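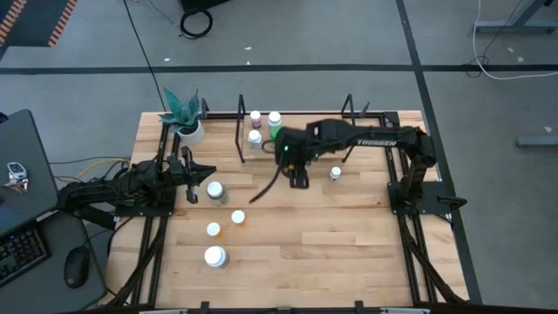
*One of our benches at Vilivham, with the two arms, the bottles and the little acrylic shelf.*

**Vilivham puts robot arms on bottle sorting, and the people who used to do it are running the bench**

Hi, I'm Celina Pietrzak, and I look after the packing floor at Vilivham. They asked me to write this release because I sorted bottles by hand for 8 years, so if anybody has opinions on it, I do!

Since June we've had two-armed benches doing part of our small-bottle sorting. We call the setup Jitine (the name came out of a lunch break and it stuck). There are 4 benches so far, and they've come in next to the hand stations, which are staying. A bench handles the small mixed orders, the ones where you spend the whole shift reaching, turning, setting down and reaching again. My wrists remember those orders very well.

What's changed for us is mostly what fills the day. Everyone on my crew has learned to set up a bench, teach it a new bottle and step in when it gets stuck — and it does get stuck, usually on the tiny ones. Last month we logged 626 stops across all the benches. Some took a few seconds to clear, some took a good deal longer, and we write down every single one, so the next person isn't starting from scratch.

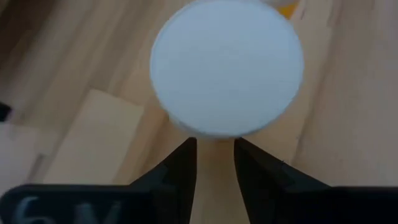
*Gripper's-eye view: open fingers and a plain white disc, over the wood.*

We've also been picky about the rules. No one lost a job over this and no one's hours were cut. Bench training is paid, it happens on shift, and you can say no to it and stay on hand sorting. Two people did, and that's fine with all of us.

"I was the loudest voice against it," says Fraser Halliday, who works the early shift. "I still think it's slow. But I go home less sore, and I like that they ask us before they change anything."

He's right about slow, by the way. A quick pair of hands still beats a bench on most orders, and we're keeping hand sorting for anything fragile or urgent.

Next up is our Correa site, where the crew will get the same training before any bench is switched on. The goal is 100 people trained across both sites.

Want to come and see it? Write to the Vilivham press desk and ask for Celina. Mornings are best, before 10.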